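To: jisska-users
Subject: Re: [jisska-users] segmenter splits garments at the lettering
Time: 16:40

> After the last Jisska update the mask breaks wherever there's
> embroidery. Lesta then plans a fold for half a jumper. Is it
> just me?

No, it's me as well. Pale top, thick brown stitching across it, and a patterned blanket doing its best to join in. 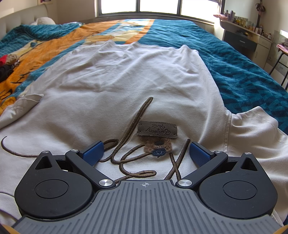

Gizella Pap
Perception maintainer, Jisska

I ran the new build over 1,482 images and 132 came back with the lettering as a separate object. In 7 of those the blanket was promoted to garment, with great confidence.

The cause is dull. I raised the edge weight to 12 so that sleeves would stand out from the body, and brown cord on pale cloth is a much better edge than any sleeve.

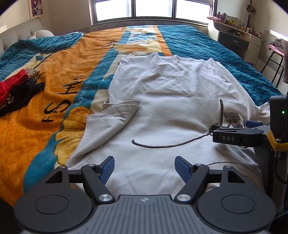
Drawstrings suffer from the same thing, so please don't close the Cukanik ticket yet. Until I've patched it, put the old weight back in your config and restart Lesta. Tejada's branch merges the pieces afterwards, but it also merges the bed.

Gizella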